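The Last Reel in Zunolville

2020-10-30
By a staff writer
Print | E-mail

I got to the Skuneo at six in the morning with a thermos and two sandwiches, and I was so happy I sang in the parking lot. Opening day! Our little town, which had one traffic light and a feed store, was going to have a film festival.

The Skuneo had been a movie house once, then a carpet showroom, and then a place where pigeons lived. We had spent all of September scraping the floor. The seats came from a school in Fundatcombe that was getting new ones, and they still had gum under them, and hearts carved in the arms. I loved every one of those seats. I had bolted down most of the back row myself (crooked, but you only noticed if you sat there).

My job was the lobby. That meant tickets, popcorn, trash, and telling people where the bathroom was. I had wanted this job the way other people want to be in the movies.
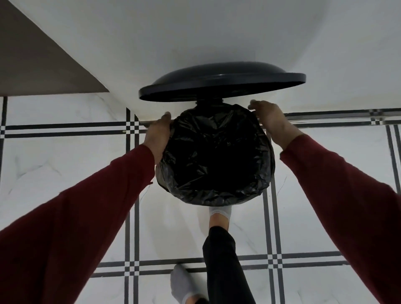
Bag, lobby bin.

By noon the projector was humming and the director of the opening film had called from the highway. She had taken the wrong exit and was looking at a lake. I told her which lake it was and she laughed so hard that I could hear her slap the steering wheel.

Her film was called Ait Brahim, after the village where her grandmother was born. It was about a well, mostly, and the women who walked to it. I had read the summary so often while folding programs that I could have said it in my sleep, but I had made myself a promise not to watch even a minute of it before everyone else did.

People came! They came in church shoes and in barn boots. The line went past the feed store, and a man at the end of it kept asking what it was for, and when they told him he stayed. We sold out of popcorn before the lights went down. I stood at the back with my hand on the door and counted nothing and worried about nothing.

Then the screen filled up with sky. It was a bigger sky than I knew you could fit in that room. A girl of about 17 came over a hill with a jug on her shoulder, singing something slow, and somewhere in front of me an old woman began to hum along, a little behind the tune, as if she were learning it.

The director slipped in beside me, still holding her car keys.

"Did I miss it?" she whispered.

"It just started," I said, and I gave her my spot by the door, where you could see the whole screen and all the backs of their heads.

7 comments | 2 shares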